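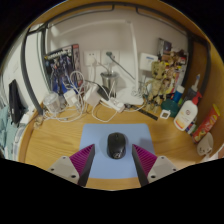
마우스 양옆에 손가락을 둔 자세. 손가락은 벌린 상태, 패드는 하늘색.

## 핸드헬드 그리퍼 접촉 스트립, 정말 2000회마다 갈아야 합니까

**밀링반장**

Killari 손잡이형 그리퍼 쓰는 분들께 질문합니다. 마젠타색 주름 손가락에 안쪽으로 짙은 회색 스트립 대는 구성입니다. 판매처인 Plellden 정비표에는 스트립 교체 주기가 2000회로 적혀 있습니다. 근거는 한 줄도 없습니다. 무엇을 집었을 때 2000회인지, 어느 정도 힘으로 쥐었을 때인지도 안 나옵니다.

제가 집는 물건은 사진처럼 책상 위에 있는 것들입니다. 마우스, 컵, 튜브형 용기 같은 것. 쇳덩어리를 옮기는 것도 아닌데 같은 주기를 적용하라니 소모품 팔려는 숫자로 보입니다.

교체를 미루고 싶은 이유는 돈보다 영점입니다. 스트립을 떼면 손가락을 장착판에서 풀게 되고, 다시 조이면 폭 영점을 또 잡아야 합니다. 지난번에는 교체하고 나서 폭 기록이 7mm 어긋난 걸 한참 뒤에 발견해서 326건을 통째로 버렸습니다. 안 건드렸으면 안 생겼을 일입니다.

주기대로 가는 분, 무시하는 분, 양쪽 다 듣고 싶습니다.

---

**회색판**

주기는 저도 안 믿습니다. 그런데 7mm는 스트립 탓이 아니죠. 그만큼 틀어지려면 조립을 잘못한 겁니다. 스트립 두께 차이로는 나올 수가 없는 값이에요.

장착판 구멍이 한쪽에 세 개씩 있는데 바깥쪽 구멍하고 안쪽 큰 구멍을 어떤 순서로 잡으셨나요? 큰 구멍 쪽은 유격이 있어서 거기부터 꽉 조이면 손가락이 돌아간 채로 굳습니다. 저는 전부 헐겁게 걸어 두고, 손가락을 닫아서 양쪽 스트립이 서로 맞닿은 상태를 만든 다음에 조입니다.

---

**밀링반장**

순서는 기억이 안 납니다. 아마 손 가는 대로 했을 겁니다. 다만 설명서에도 순서가 없습니다. 그런 게 중요하면 적어 놨어야지요.

---

**회색판**

> 그런 게 중요하면 적어 놨어야지요

동의합니다. 그래도 버린 326건을 스트립 교체 비용으로 계산하시면 안 맞는다는 얘기입니다. 그건 교체 후 확인을 안 한 비용입니다.

---

**고무냄새**

저는 주기대로 갑니다. 귀찮아도요.

스트립은 눈으로 봐서는 멀쩡한데 표면이 반들반들해진 상태가 제일 골치입니다. 마우스처럼 옆면이 둥근 플라스틱은 그때부터 미끄러집니다. 처음에는 쥐는 위치가 조금 밀리는 정도라 사람이 손목으로 보정해 버려요. 들고 쓰는 도구라서 본인은 모릅니다. 나중에 기록을 돌려 보면 집을 때마다 손목이 살짝 더 꺾여 있고요.

그래서 "아직 잘 집히는데?"는 판단 기준이 못 된다고 봅니다.

---

**밀링반장**

손목 보정 얘기는 일리가 있습니다. 그렇지만 그걸로 2000이라는 숫자가 설명되지는 않습니다. 1500에 반들거릴 수도 있고 5000까지 괜찮을 수도 있는 것 아닙니까. 횟수를 세는 것보다 상태를 재는 쪽이 맞다고 생각합니다. 재는 방법이 있으면 그걸 알려 주십시오.

---

**고무냄새**

재는 방법 쓰는 분이 있긴 합니다. 저는 그걸 매번 제대로 할 자신이 없어서 횟수로 가는 거고요. 안 재는 사람한테는 틀린 주기라도 주기가 낫습니다.

---

**토크렌치없음**

재는 방법 적어 봅니다. 거창한 건 아닙니다.

1. 스트립을 마른 천으로 닦습니다. 알코올은 저는 안 씁니다.
2. 같은 물체를 같은 자리에 놓습니다. 저는 안 쓰는 마우스 하나를 기준품으로 정해 두고 패드 위에 놓고 합니다.
3. 양쪽 손가락을 마우스 옆면에 대고 평소보다 약하게 쥡니다.
4. 패드에서 살짝 들어 올려 그대로 기다립니다.
5. 물체가 처지거나 한쪽으로 돌면 기록해 둡니다.
6. 새 스트립을 달았을 때 결과와 비교합니다.

6번이 핵심인데 대부분 새 스트립일 때 기준을 안 남깁니다. 비교할 게 없으면 1번부터 5번까지는 그냥 마우스 드는 연습입니다.

---

**밀링반장**

3번의 "평소보다 약하게"가 걸립니다. 손으로 쥐는 도구에서 그걸 어떻게 같게 만듭니까? 사람마다 다르고 같은 사람도 아침저녁이 다를 텐데요.

---

**토크렌치없음**

손감으로 하면 안 되고, 방아쇠 뒤에 스페이서를 끼워서 멈추는 폭을 고정합니다. 저는 플라스틱 조각을 깎아서 씁니다. 물체 폭이 일정하고 멈춤 폭이 일정하면 주름 손가락이 휘는 정도도 비슷하게 나옵니다. 정밀하다고는 말 못 합니다.

---

**회색판**

스페이서는 괜찮네요. 다만 손가락 자체가 지쳐서 덜 버티는 경우와 스트립이 미끄러운 경우를 그 방법으로는 구분 못 합니다. 둘 다 "처짐"으로 나오니까요. 스트립만 열심히 갈다가 손가락이 범인인 걸 늦게 아는 수가 있습니다.

---

**토크렌치없음**

맞습니다. 저는 처짐이 나오면 스트립부터 갈고, 그래도 똑같으면 손가락을 의심합니다. 좌우를 맞바꿔 보는 것도 합니다. 도는 방향이 따라 바뀌면 손가락 쪽입니다.

---

**사포부자**

저는 안 갈고 갈아냅니다(?). 2000방 사포로 반들거리는 면만 가볍게 문지르면 새것처럼 잡힙니다. 손가락을 장착판에서 뗄 필요도 없어서 영점도 그대로고요. 글쓴분 고민은 이걸로 끝나는 것 아닌가요?

---

**고무냄새**

사포는 반대입니다. 2000방이면 고와서 오히려 광내는 쪽에 가깝고, 가루가 주름 틈으로 들어갑니다. 게다가 양쪽을 똑같이 문지를 수가 없어요. 한쪽만 더 잘 무는 그리퍼가 되면 마우스처럼 가벼운 건 집는 순간 한쪽으로 돕니다.

---

**사포부자**

몇 달째 쓰는데 도는 거 못 봤습니다. 가루는 테이프로 찍어내면 되고요.

---

**고무냄새**

못 본 것과 없는 것은 다르죠. 손목으로 보정하고 계실 수도 있습니다. 위에 쓴 그대로예요.

---

**밀링반장**

사포는 저도 의심스럽습니다. 문지르기 전후를 같은 조건으로 비교한 기록이 있으면 생각을 바꾸겠습니다. 사포부자님, 혹시 있으십니까?

---

**사포부자**

기록은 없습니다. 잘 되는데 기록을 왜 합니까 ㅎㅎ

---

**영점두번**

Humville에서 같은 도구를 여러 사람이 돌려 쓰고 있습니다. 스트립 주기 얘기보다 영점 얘기를 좀 더 했으면 해서 씁니다.

저희는 손가락을 장착판에서 풀었으면 이유 불문하고 이 순서로 합니다.

- 완전히 닫고 폭 읽기
- 완전히 열고 폭 읽기
- 두께를 아는 블록을 물고 폭 읽기
- 다시 완전히 닫고 폭 읽기

첫 번째와 마지막이 다르면 조임이 덜 된 겁니다. 닫힘 값만 보고 넘어가면 블록에서 틀어진 걸 놓칩니다. 글쓴분 7mm도 블록 한 번 물려 봤으면 첫 작업 전에 나왔을 겁니다.

참고로 판매처에서 준 Mrema 보정 프로그램은 닫힘 값만 보고 "정상"을 띄웁니다. 저는 그 초록 글자를 안 믿습니다.

---

**밀링반장**

그 초록 글자를 믿은 사람이 여기 있습니다. 교체 직후에 정상이라고 떠서 바로 작업에 들어갔습니다.

블록은 어디를 물립니까? 끝으로 무는 것과 안쪽으로 무는 것이 다를 것 같은데요. 끝은 주름 때문에 벌어지면서 휘지 않습니까.

---

**영점두번**

가능하면 안쪽입니다. 끝으로 물면 손가락이 휜 만큼 값이 섞입니다. 사진 자세로 치면 마우스 양옆에 손가락이 와 있는데, 저기서 더 밀고 들어가서 스트립 가운데가 닿는 위치 정도로 보시면 됩니다. 블록도 매번 같은 깊이로 넣으세요. 저희는 블록에 선을 그어 놨습니다.

---

**회색판**

지나가다 하나. 올리신 사진으로는 스트립 마모가 안 보입니다. 안쪽 면을 정면으로 봐야 아는데 카메라 방향이 손가락을 따라가니 옆모습밖에 없어요. 작업 영상만 보고 "아직 괜찮다"고 하시는 거면 그건 근거가 못 됩니다.

---

**밀링반장**

작업 영상으로 판단한 적은 없습니다. 손톱으로 긁어 보고 판단했습니다. 그것도 근거라고 하기는 민망하군요.

---

**초보집게**

끼어들어 죄송한데, 책상 뒤쪽에 전선이 많은 환경이면 스트립보다 케이블에 손가락이 걸리는 쪽이 먼저 문제 되지 않나요? 저는 주름 사이에 얇은 선이 끼어서 손가락이 당겨진 적이 있습니다. 그 뒤로 닫힘 값이 이상했고요.

---

**영점두번**

걸린 적 있으면 그날 영점 확인하세요. 분해 안 했어도요. 저희 점검표에는 "풀었을 때"와 "걸렸을 때"가 같은 칸입니다.

---

**밀링반장**

제가 할 것만 적어 두겠습니다.

새 스트립을 달고 그날 바로 기준 시험을 해 둔다. 토크렌치없음님 방식에 스페이서 추가. 영점은 블록까지 물려서 확인하고 Mrema 표시는 참고도 안 한다. 조임은 손가락을 닫아서 맞댄 뒤에. 케이블에 걸리면 영점부터 다시.

2000회는 여전히 못 믿겠습니다. 기준 시험을 중간중간 하면서 언제 처짐이 나오는지 보겠습니다. 2000 전에 나오면 여기 와서 정정하겠습니다.

---

**고무냄새**

저는 그 사이에 두 번은 더 갈고 있을 것 같네요. 결과는 꼭 올려 주세요. 집은 물건이 뭐였는지도 같이 적어 주시고요.

---

**사포부자**

사포도 같이 시험해 주세요. 남는 헌 스트립 있으실 거 아닙니까.

---

**밀링반장**

헌 것은 버리지 않고 뒀습니다. 한 쌍은 그대로, 한 쌍은 사포질해서 같은 마우스로 해 보겠습니다. 몇 방으로 몇 번 문지르는지 정확히 적어 주십시오. "가볍게"는 안 받습니다.

---

**사포부자**

2000방, 한 방향으로, 한쪽 면에 열 번씩이요. 물은 안 묻힙니다.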